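Friday, August 30, 2024

Small repairs before the cold months

In our flat in Firville there is one drawer where I put everything that is broken but not broken enough to throw away. In February I promised that I would empty it. It is now the end of summer and I have finally started, so I want to write down how it goes, mostly for myself, because I forget which screw belongs to what.

The rule is simple. I take one thing from the drawer or from the cupboard behind it, I clean it, I look if it can be saved, and I decide the same evening. If I leave a thing open on the table over the night, it stays there for a month. I know this from the coffee grinder.

The plastic parts

Most of my trouble is with plastic. Metal bends and you can bend it back, more or less, and wood you can glue. But moulded plastic breaks where it wants, often just beside a screw, and then you have a hole with nothing around it. So I have learned to look at the screws first. I do not turn them, I only look and put a finger on them, and I feel if the plastic under the head is moving.

The second thing is to use the correct screwdriver. For years I had one cross screwdriver for everything, a bit too small, and I damaged many screws with it. Last winter I bought a set from Gunico, which has 64 bits in a flat box. I use perhaps five of them, but the five are good and they sit in the screw without wobbling. When the bit fits, you need almost no force. When it does not fit, you push harder, and this is how the head gets ruined and also how I once got a hole in my thumb.

Before I take off anything, I draw it on paper. My drawings are ugly. I make a circle for a big screw and a smaller circle for a small one, and I lay the screws on the paper in the same places. A bracket which looks the same on both sides is very often not the same on both sides, and two screws in one bracket can be of different size, so this ugly paper has saved me many times.

I also look for loops, clips and springs close to the part, and I touch them gently before I loosen anything near them. A spring that jumps under the cupboard is lost until we move to another flat.

For cleaning I take warm water with a little washing-up liquid on a cloth, well squeezed out, and an old toothbrush for the corners. On dark matte plastic I do not use anything stronger. I tried a kitchen spray once on a grey cover and it left a pale spot, and this spot is still there. Small scuffs I leave alone, they do no harm.
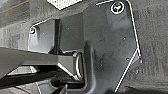 The surface you work on

I used to work directly on the kitchen table, and the screws rolled away or left marks in the wood. Now I put something rough and soft under the work. It can be a piece of old carpet or a thick felt, the kind one puts under a rug. Small parts stay where you leave them and the plastic does not get new scratches. The only bad side is that crumbs and dust also like to stay, so I shake it from the balcony when I am finished.

Light is important too. I have a lamp with an arm, and I put it low and on the side, so that every edge gets a line of light and a crack shows as a shadow. With the lamp straight above I have missed cracks as long as my fingernail.

Where I buy the little things

For screws and washers I go to Pavlović, the shop behind the station, where one can still buy two screws and not a bag of 114. The man there wants to see the old screw, so bring it with you. Felt and carpet pieces I get at Kimositz, from the basket with remnants near the exit.

What is left in the drawer: the handle of the big pot, one bicycle light, a door stopper and the coffee grinder, again. I think I will do the pot handle next, as we use the pot every Sunday and I am tired of holding it with a towel. The grinder needs a part which I have not found yet. If somebody knows where to get small rubber feet in grey, please write to me under this post.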